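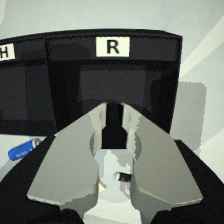 Sorting robots still wait for the easy jobs

Machines that can tidy a table or clear a packing bench are closer than they were, but they are not yet ready to work alone. This is the opinion of the team behind Gindudus, a small project which tests robot arms on the kind of chores that people do without thinking.

The team presented its spring results on Tuesday at the offices of Skeser, the firm that pays for most of the work. The project looks at sorting: small objects lie on a table, and the arm must pick up each one and put it in the correct compartment of a bin. The compartments are marked with letters, for example R and H. All the tests so far were made in simulation, where a mistake costs nothing and a run can be repeated the same night.

In the last round the arm was given 100 sorting tasks with single objects. According to the team, cans and other round things were the most difficult. A can which lies on its side may roll when the first finger touches it, and then the arm has to look again and make a new plan. With boxes this happened much less.

Small objects are a different problem. The fingers of the gripper are broad, and when they come down over the table they can hide the same object they are trying to take. The team has now changed the program so that the arm stops for 2 seconds above the table before it closes the fingers. The result is better, but the work becomes slower.

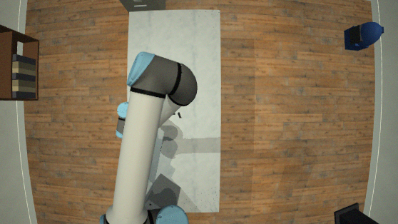 Slower than a person

Speed was the subject of most questions after the presentation. A visitor from a mail-order warehouse wanted to know if the arm could replace a worker on the returns desk. The answer was no, not this year. A person can empty a mixed tray of 15 objects while the arm is still busy with the first 5.

The team said that the home is even harder than the shop floor. In a shop the bin stays in its place and the labels are printed in the same way every day. In a kitchen or a child's bedroom everything moves, and many things have no correct place at all. For this reason Skeser does not plan a household product at the moment. It wants to begin with spare parts and small returned goods, where a late sorting does little harm.

Questions about price were not answered. The firm said only that a real arm would need a fixed table and regular checks, and that a worker should be near to take out the objects it refuses.

The next round of tests starts in March. It will use more objects on the table at one time, some of them touching each other, and the team will publish the failed attempts together with the good ones. A first trial with a real arm will be decided after that.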